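Tremico Deadline Wall Calendar, Town Hall Edition

Built for arts groups, little leagues and anyone else who asks the city for money and then forgets to. Every filing date is printed in red, 19 inches wide. Margit Midtbø of Bitavberg hung hers over the coffee maker -- she has been on time since January.

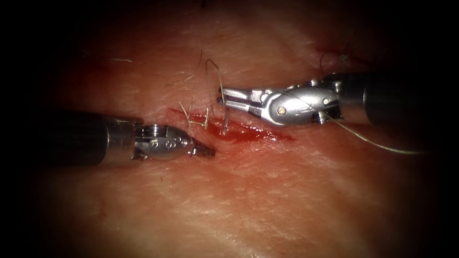
Two instruments at a narrow incision.

Includes 6 sheets of warning stickers and a pen on a string. City council not included. 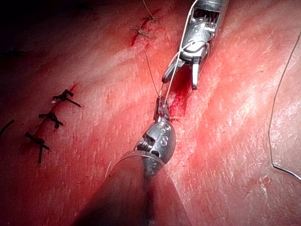
Instruments working along a suture line.

Item 641. Ships from Prultosside. Refills $51, and yes, we know.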